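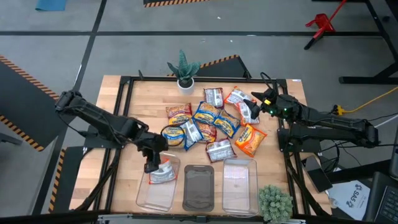 Page last changed: September, with release 2 of the card

Kamath Packets: data card

Summary

Kamath Packets is a collection of recordings of two-armed robot work at a table. The task is sorting packaged snacks and similar goods from a mixed pile into open containers. It was prepared by the Donen project to help answer a plain question: can a machine yet be left to put away the shopping, or to clear a returns table in a small shop? On the evidence gathered so far, the answer is no, although parts of the job are within reach.

Contents

The release holds 630 recorded attempts. Of these, 376 were judged complete, meaning that every packet ended in a container and none had to be moved by hand. The remainder are included in full. Users who train only on complete attempts should say so when they report results.

Each attempt has a fixed view of the table, close views where available, the joint positions of both arms, and a short written note from the operator. Close views are often dark, and a packet held near the lens may fill most of the picture. They have not been brightened.

Why packets

Earlier work at Donen used boxes and tins, which keep their shape. Soft packets do not. They slide over each other, they fold when pinched, and the place where a gripper can safely take hold changes each time the pile moves. A person unpacking a bag of groceries deals with this without thinking about it. For a pair of arms it remains the main source of failed attempts.

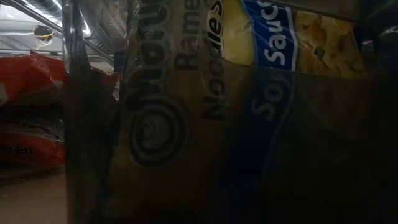 Reading the label is a separate difficulty. Wrapping reflects the room lights, and print may be sideways, creased or half in shadow. Labels in the annotation files were written from all available views together, and where a product could not be named with confidence the entry reads "unclear". Over 200 entries carry this mark – they should be kept as they are and not filled in by guesswork.

Intended use

The collection is suitable for research on grasping, on sharing work between two arms, and on recognising packaged goods in poor light. It may also be used to compare methods, provided the split files supplied with the release are left unchanged.

It is not suitable as proof that a system is safe to run near customers or children. No attempt was recorded with a member of the public at the table.

Known limits

Speed was not a goal. The Zingate scoring script reports time taken, but the figures should not be set against those of a human worker. Heavy goods, glass and loose food are absent. Containers stood near to the arms, and methods that do well here may fail at a deep cupboard or a high shelf.

Access and corrections

Copies may be requested through the Brandness data desk. Errors in the notes or labels should be reported with the attempt number and the name of the view. Corrections are gathered and issued with the next release; files already published are not altered.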